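10 September 2021

Dell tower from the Tellton batch, side panel off, bench 2.
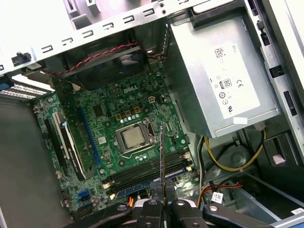
Cooler is off and on the shelf with its screws in a cup. Old paste cleaned from the CPU with wipes, two passes. CPU stays in the socket, lever down.

Memory next. Four slots, black and blue. Fill the blue slots first and check that the white latches close at both ends. The last one felt seated and wasn't, cost me 18 minutes.

Still to do:

- fresh paste, cooler back on
- blow out the case fan
- boot, note the RAM total
- log under 771

Paste is low. Ask Kravets for another tube before the January batch.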